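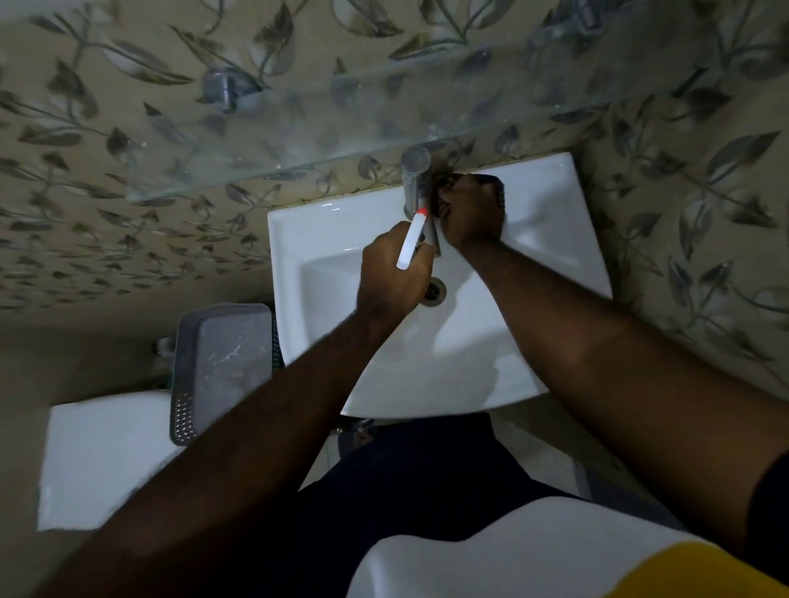
Your speaker does not need a membership

Skumonlow announced its new shelf speaker in September, and I have now read the page three times looking for the part where I get something. The speaker itself sounds fine on paper. It plays the usual streaming services and it has a knob, which I like. Then you reach the paragraph about the "listening circle," and the whole thing starts to smell like a plan drawn up by someone who sells subscriptions.

The circle works like this. Your speaker shares what it is playing with other speakers nearby, and with your permission (the box is checked when you open the app) it passes a slice of your home internet connection along to guests who own the same speaker. In return, you get to be a guest in their homes, or at least at the curb outside them. Skumonlow says 3904 households signed up during the preorder. I would like to know how many of those people unchecked a box and how many never saw one.

I have been here before. I bought a Tatska bridge a few years back, a little plastic puck that was supposed to join every stereo in my building into one big friendly network. I live in a building with 16 apartments. In the time I owned it, the puck found one other puck, and that one was mine, in the bedroom. When the company shut down its login servers on a Tuesday afternoon, both of them stopped playing music I had already paid for.

A network of devices is only worth joining if the devices are where you are. Skumonlow's map shows 1387 active spots, which sounds like plenty until you zoom in and see that most of them sit in a handful of cities. The nearest one to me is across a river. I am being asked to leave a door open at home so that I can enjoy free WiFi on a street I have no reason to visit.
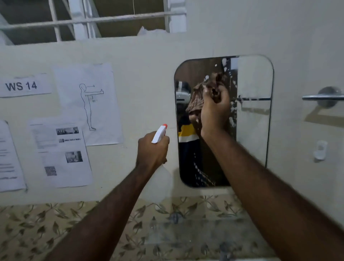 Then there is the money. The preorder price was low and the regular price isn't, and the difference is explained as "lifetime membership value." Whose lifetime? The Katsaros receiver in my living room is older than some of the engineers who want to replace it. It has no account and has never asked me to agree to new terms. I plugged a cheap Fliltberg adapter into the back of it so my phone can send it music, and that took care of everything I wanted from a "connected" stereo.

I'll grant that the setup looks easy, and that plenty of people would be glad of a better signal in the back room. Sell them that. Sell a speaker that also extends the WiFi, with the sharing turned off and a plain switch for anyone who feels generous. My guess is that the 700 or so words of terms at the bottom of the order page would shrink to a paragraph – and I might even read it before clicking.

Until then I'm keeping the receiver. The adapter drops out when the microwave is running, and I can live with that.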